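Kandumwood study circle opens its winter of patience to latecomers

2023-03-10

The Kidach Study Circle in Kandumwood has spent since January reading one short book on the manners of the student, and has reached chapter three. Registration is open again for anyone who feels they could keep up.

The evening course, led by Duyen Lý's successor as tutor, Myrto Liapis, looks at how the early scholars of Islam learned from their teachers: how they sat, when they spoke, and how long they were prepared to wait for an answer. The last of these has taken up 6 sessions so far.

"We had meant to finish it in two," said Liapis. "Then somebody asked whether it was good manners to interrupt a lesson on interrupting, and there went the month."

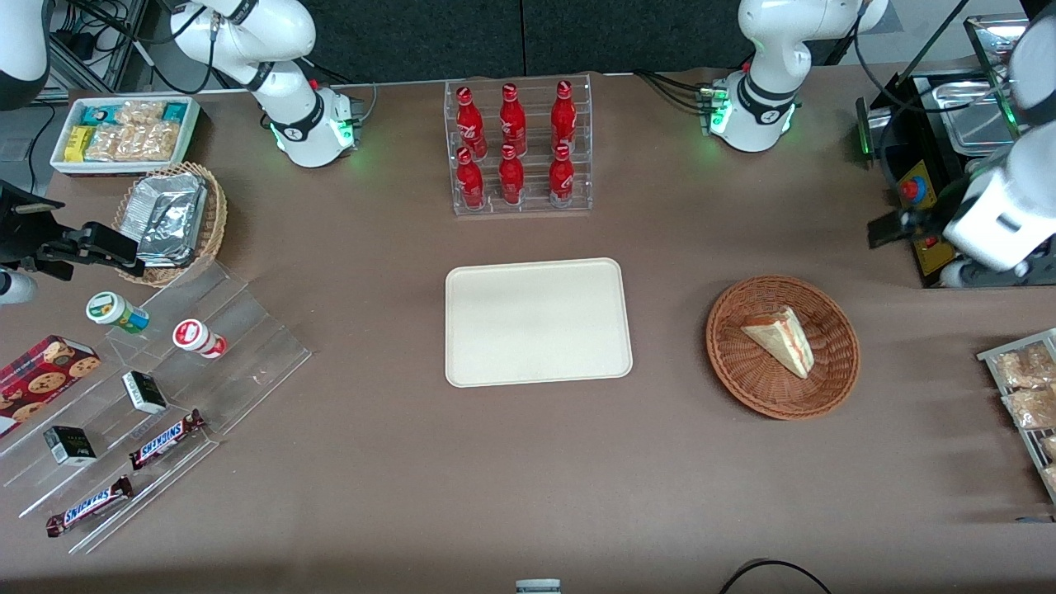
Two white robot arms over a tabletop, with a dark fabric partition behind.

The circle has 44 members, ranging from sixth-formers to Lộc Trương, a retired bus inspector who has brought the same notebook to every session and has yet to lend anyone a page of it. His sister, Cúc Trương, keeps the register and takes a firm view of lateness, having read the chapter on it twice.

New members will need a pencil and a willingness to be corrected in front of their neighbours. No Arabic is required, although the alphabet is taught in the half hour before each class by Kha Cao, who asks that mobile phones be left in coats and coats be left in the hall.

Tea is served afterwards. Questions about the text may be asked during tea, and generally are, until the lights go off.

Places can be booked through the circle's office at Kaczorowski House, Kandumwood. Messages are answered in the order they arrive.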